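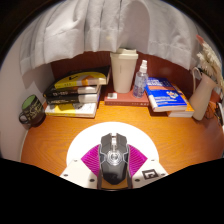 Page 2

Greltuslow trial: progress report on the Skusska hand-held gripper kit
January 30, 2022
Prepared by Şengül Akgül

Dear all at the Diekmann fund,

Thank you for your patience over the holidays, and for the kind note that came with the second payment. I promised you a proper account of how we are getting on with the kit, and I would rather write a long letter that tells you what we have learned than a short one that makes you ask.

You will remember that the grant covers a review of the Skusska kit as a small workshop would use it: buy it at the normal price, set it up from the printed guide, and see whether people with no robotics background can record tidying tasks that are good enough to train an arm on. The arm itself comes in the next stage. For now everything is done by hand, with a person holding the gripper and moving ordinary things around.

Most of our work since December has been on the desk task. We set out a wooden desk with books, a mug, a tall tumbler with a lid, a spray bottle and a pitcher of dried pampas grass, and the person doing the recording picks up one thing at a time and puts it down somewhere sensible. I was fond of this task from the start, and I still am. A desk like that asks a lot of a gripper. Books that overlap at odd angles have to be taken in the right order, the bottle has a nozzle on top that is easy to knock, and the pitcher has a handle, a narrow neck and a great spray of grass coming out of it that you would do well to keep away from!

To date we have 4000 recordings that passed our own check, over half of them from the desk. I had hoped to have the kitchen shelf finished by now as well, and it isn't. We lost the better part of two weeks to calibration, and I want to be open about that. The guide explains the steps well enough, but it puts the marker check after the camera check, and if the marker plate is even slightly loose on its screws you end up doing both again. Once we started tightening the plates first thing in the morning the trouble mostly went away. I have written to the Skusska people suggesting they swap those two pages, and they were very nice about it.

Now to the kit itself, which is what you are paying us to have opinions about. The ribbed magenta fingers are the best part of it. They give a little when they close on something, so a mug or a paperback sits between them without much fuss, and new people get the feel of it quickly – usually by the end of a first session. The body is comfortable for the first stretch of work and rather less so after that. We have settled on 40 minutes at a time and then a rest, and everyone's wrists are happier. People with smaller hands find the grip wide, and I would like to see a second size offered.

The wide view from the camera has won me over too. I had worried about the bending toward the edges, but getting the whole back of a desk in one go, along with both fingers, makes the recordings much easier to check afterward. Where it lets us down is with anything clear. The spray bottle is the item our checkers argue over most, and we have asked Jelano, who handle the processing for us, to run the bottle clips separately so that we can see whether the problem is with the recordings or with our rules.

On money, we are within the budget. We bought 3 kits as planned and have kept one back as a spare. Replacement fingers cost more than I had allowed for, but we have used fewer of them, and the two roughly cancel out. The full table is attached as before.

What comes next is the kitchen shelf, then a short round on the desk again with different people, and after that the arm. If the Jelano results come back in good time I will send them along without waiting for the next report. I would also be glad of your view on whether to include clear containers in the final set or leave them out – I can see it either way, and it does affect how we spend the spring.

You are very welcome to come to Greltuslow and try the gripper yourselves. Just give me a few days' notice so I can have a kit charged and a desk set out for you.

With warm thanks,
Şengül Akgül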